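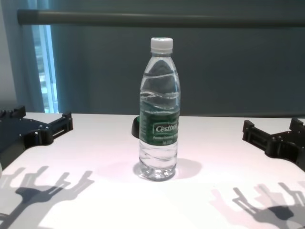 Runus Opens Its Two-Arm Handling Benches to Small Buyers, with a Planning Worksheet Thrown In

Posted in December by Fletcher Stubbs, Runus

Hi all! I run customer planning at Runus, and they let me write the announcement this time, so please forgive the chattiness. The news first: starting this month, shops that want a two-arm handling bench can rent one by the month before they buy. We're calling the plan Drunell (I lost the vote on the name, but I've come around), and the minimum term is 11 weeks.

Why 11? I looked back through my own notes from customer calls, and that's how long it usually takes a small shop to get past the setup, the arguing over table height and the first round of changed minds. A shorter term means you send the thing back right when it's getting interesting.

The monthly rate is $1,622 for the bench, both arms and one pair of grippers. Delivery inside our service area is included. Extra grippers aren't, and I'd like you to know that now and not when the invoice shows up. If you decide to buy, up to 30 percent of what you've paid in rent comes off the purchase price.

Now the part I care about most, the worksheet. It's called Samonte, it's free, and you don't have to rent anything from us to get it. It runs 14 pages and asks the questions I wish people would bring me on the first call. What are you picking up? Is it rigid, or does it give when you squeeze it? How many different items will cross that table in a normal shift? Who is going to reset the arms when something tips over, and have you told that person yet?

I keep harping on the items because that's where budgets go sideways. People price the arms down to the last dollar and then write "misc." next to everything else. Grippers wear. Tables need to be leveled. Somebody has to be trained, and then somebody else has to be trained when the first person takes a vacation! Clear plastic is its own headache if you're relying on cameras, so if you handle a lot of it, please put that on page one and plan for extra test time. Same goes for glossy labels and bright windows.

There's a section for floor space too. Measure with the arms stretched out, please. I've had two customers measure the table alone, and both ended up moving a door.

Our service partner, Gekano, will do the installs and the repair visits under Drunell. Rental customers get one visit a month at no charge, and you can save up to three of those for later if everything is humming along. Purchased benches go on a separate service contract, which I'm happy to quote alongside the rental so you can see both numbers on the same sheet.

We're taking requests for the first round of benches now. To get the worksheet, write to the Runus planning desk and put Samonte in the subject line. I read those myself, usually before 9 a.m. with a coffee, and if you include a list of what you'd like the arms to handle, I can get back to you with a much better first estimate.

Media contact: Fletcher Stubbs, Customer Planning, Runus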